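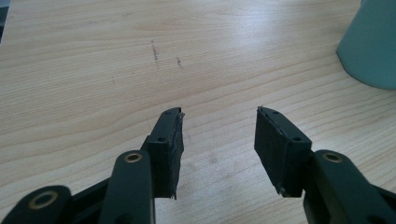
Why does the Corero export drop the last page of my recipe booklet?
The last page goes missing when the booklet's page count doesn't divide by four and the "pad to signature" setting is off. Turn it on under Print, then Booklet, and export again.

Status: Solved
Opened by: Hanna Szewczyk
Component: Booklet export

Hanna Szewczyk
Hi all! First of all, I love this program. I've been putting together my grandmother's recipes with it since December and it has been a joy (the automatic index alone saved me weeks). Now I'm at the printing stage and the PDF comes out one page short. The preview is perfect, the single-page PDF is perfect, but the booklet PDF ends at the plum dumplings and the poppy seed cake is gone. I've tried it on both of my computers with the same result. I also reinstalled, which changed nothing except that I lost my custom paper sizes.

Bongani Zulu
Hi Hanna, a whole cookbook, how great! Could you tell us how many pages you have, including the blank ones and the cover? And which export log lines do you get? Help, then Show Log, and copy everything after "imposition start."

Hanna Szewczyk
45 pages with the cover. The log:

imposition start
sheet size: letter, landscape
pad to signature: off
warning 1,388: trailing leaf not placed
imposition done

I saw the warning but it was gray so I figured it was harmless!

Bongani Zulu
Warning 1,388 is the one. A folded sheet carries four pages, so 45 pages fill 11 sheets and leave a single page with nowhere to go. With padding off, the export leaves that page out. Switch padding on and you'll get 48 pages, with 3 blanks after the cake.

Hanna Szewczyk
It's there!! The cake is back, thank you so much. One more thing though: the blanks all land at the very end, so my back cover is now an inside page. Can I move them?

Kumudini Bandara
Jumping in because I fought with this on my choir songbook. Right-click the back cover in the page list and choose "Pin to outside." The blanks then go in front of it. I put 2 of mine to use as lined pages for notes, and people really do write in them. For a cookbook that would be lovely.

Hanna Szewczyk
Oh, lined pages for notes, yes please! Pinned the cover, printed a test copy on plain paper, folded it, and everything is in order. My printer flips on the wrong edge by default, so anyone following along should set it to short edge first. My first copy had every other page upside down.

Taras Karpenko
Confirming this on my end with version 5 and a 21-page file. Same warning, same fix. I've changed the log so the warning shows in orange and names the page that was left off. It will be in the next update. The default for padding stays off for now, as people who use outside print shops often want it that way, but the export window will ask when the count doesn't divide evenly.

Hanna, if you still have the old settings folder from before the reinstall, your custom paper sizes are in the file called sizes.ini. Close the program, copy it into the new folder and start up again.

Hanna Szewczyk
Found it, copied it, all my sizes are back. You people are wonderful. Off to buy the good paper!

Ticket marked as solved by Taras Karpenko.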